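I have fallen hard for winter soup, and I'm not sorry about it. Every year I think I'll be tired of it by now, and every year March comes along, the wind is still rattling the back door, and I've got another pot on before I've taken my coat off.

It began with a holiday in Rikovberg last July, of all times to be eating hot soup. It rained for most of the week, so we kept ducking into a tiny café called Lurska, where the only thing on the board was soup and bread. I had the carrot and barley four days running! It was sweet and peppery and thick enough to stand a spoon in (nearly), and I've been trying to get close to it ever since.

## Start with the sweet things

My first tries were watery because I was being stingy with the veg. I now use 300 g of carrots for two people, plus a big onion, and I cook them very slowly in butter with the lid on until the kitchen smells almost like toffee. Give it half an hour if you can bear to. I used to rush this bit and then throw in sugar at the end to make up for it, and it never tasted the same.

A parsnip is lovely in there too, but only one, or it takes over the whole pot. 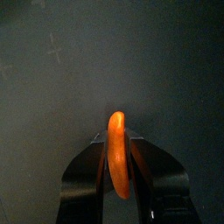
## The barley question

I go back and forth on this. Pearl barley makes a soup that's properly filling, but it drinks up all the liquid overnight and you come down to something more like porridge. I don't mind that for lunch, thinned with a splash of hot water, but my other half does. So these days I boil 50 g on its own and stir it in just before we eat.

For stock I use whatever I have. A cube is fine! I had a jar of Clarimen bouillon at Christmas and loved it, and when it ran out I went back to cubes quite happily.

The pepper matters more. Grind it in early, then again at the end, and be braver than you think you should be. A squeeze of lemon wakes the whole thing up as well, and I only worked that out this winter.

I like mine in a wide bowl with a thick slice of rye from Vasiliauskas, the bakery by the station, and far too much butter.

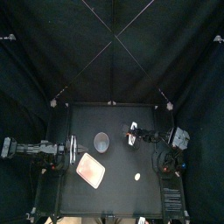 ## What's next

Leek and potato, I think, while leeks are still good. I'd also love to have a go at a cold beetroot soup once it warms up, the bright pink sort with dill and cucumber, so if you have a version you swear by, please leave it in the comments. I read every one, even when I'm slow to answer.

Right, the onions are ready for stirring.

Posted 03/03/2025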